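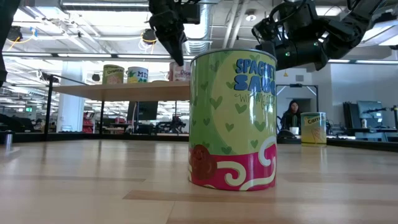 Figure 4-1. Cans on the shelf and on the tabletop.

4. Arranging cans on the raised shelf

In this section we explain how to prepare the Varma table and its raised shelf, and how to arrange cans so that every label can be read from the front. Please read the whole section one time before you begin. The work is easy, but the order of the steps is important.

The section is for a table which is already assembled and level. If your table is not yet level, please go back to Section 3.

4.1 What you need

Varma table, assembled
Raised shelf (packed separately)
Two soft cloths, without color that can run
Uvlow wood soap, diluted as written on the bottle
A pencil and a strip of paper tape
The cans you wish to arrange

Note: Do not use glass cleaner on the tabletop. The finish will become cloudy, and this is not covered by the warranty.

4.2 Preparing the tabletop

1. Remove everything loose from the area where the shelf will stand.

2. Wipe the top with the first cloth and diluted soap. Move the cloth along the strips, not across them.

3. Dry immediately with the second cloth. Water should never stand on the joints between the strips.

4. Wait until the wood feels dry to the hand. In the rainy season this can take longer than you expect.

5. Look at the surface from a low angle, against the light. If you see dull spots, soap has remained. Repeat steps 2 and 3 with clean water.

Note: The darker brown strips are natural wood and belong to the design. Customers sometimes write to us that they are stains. Please do not sand them.

Caution: Do not drag cans over the tabletop. The metal rim at the bottom makes fine scratches, and on the pale strips they are easily seen. Lift the can, then put it down.

4.3 Positioning the shelf

1. Hold the shelf with both hands, one at each end, and lower it onto the back part of the table. The left side is recommended, so that the front right part remains open for work.

2. Turn the shelf until you like the angle. It is not required that it is parallel to the table edge. Many users prefer it a little turned, so the fronts of the cans face the place where they stand.

3. Press gently on each end of the shelf. It must not rock. If it rocks, check for crumbs or grit below the supports.

4. Mark the front corners on the table with small pieces of paper tape. When you lift the shelf for cleaning, you can then return it to the same place.
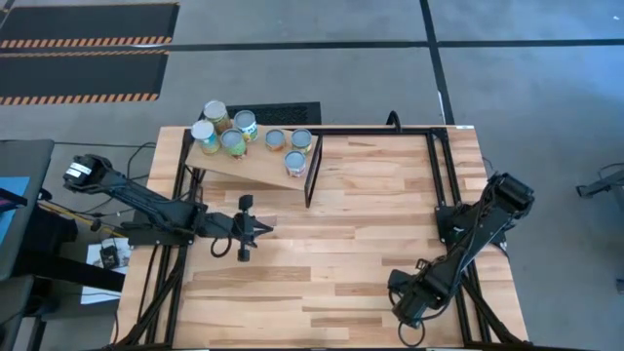 Figure 4-2. Raised shelf set at an angle on the tabletop.

5. Remove the tape within 6 days. If it stays longer the glue can pull at the finish. For a longer time, make a very light pencil mark instead.

Note: If you have bought the shelf from Zendero as a spare part, felt pads are not included. Order them separately or cut them from any thin felt.

4.4 Sorting the cans

Before you put anything on the shelf, sort the cans on the tabletop. It is much quicker to change your mind here than after the shelf is full.

1. Check each can. A can which is swollen, leaking, rusted at the seam or deeply dented should not be kept. Do not open it to check the contents.

2. Wipe the dust from the top. The dust collects inside the rim.

3. Make groups. We suggest fruit in one group, vegetables in another, and sauces and ready meals in the third. In Figure 4-1 the oranges are on the shelf, while the carrots and the spaghetti sauce stand on the table.

4. Inside each group, put the earliest date in front.

Note: Similar label colors make mistakes easy. If two cans look alike from far, do not put them next to each other. Geeta Thakur of our customer desk recommends to separate them with a can of a clearly different color, for example a white one between two dark ones.

4.5 Loading the shelf

1. Begin with the can at the left end and work toward the right.

2. Turn each can until the name of the food faces you. On a round can a long name goes around the curve, and the last letters may be hard to see. In this case turn the can until the first word is in the middle. The first word is usually enough.

3. Leave a gap of one finger between cans. Without the gap you will push the neighbor when you take one out.

4. Put tall or wide cans directly on the tabletop. A large can in front of the shelf will hide part of it, so move it to the side if you need to read all the labels behind.

5. Step back to your normal standing place and read the labels. If you cannot read one, turn this can and not the shelf.

Caution: Do not stack cans on the shelf. One layer only. A can that falls from the second layer can injure a foot.

Caution: Do not allow children to climb on the table or to pull themselves up by the shelf.

4.6 Regular care

Once a week, for example on Saturday, take the cans down and wipe the shelf with a cloth that is only slightly damp. Check that the shelf still does not rock. Every second month, turn the shelf over and look at the joints below.

If the light from the room reflects strongly on the tabletop and you find it difficult to read the labels, turn the cans a little away from the light. A polish will make the reflection stronger.

4.7 If something is not right

The shelf rocks after cleaning. Grit is under one support, or a felt pad has come off. Lift, clean and replace.

A ring remains on the wood where a can was standing. The can was damp below. Clean with diluted soap along the strips and dry. A light ring often goes away in a few days.

A can leans. Check the bottom rim for a dent. If the can is good, use it first.

The marks from the pencil do not come off. Use a soft white eraser, never an abrasive sponge.

For spare parts please write to Stiltel, attention Prakash Kamath, and give the part number of the shelf, 1,938. The number is also printed on the packing list.

Continue with Section 5, Oiling the tabletop.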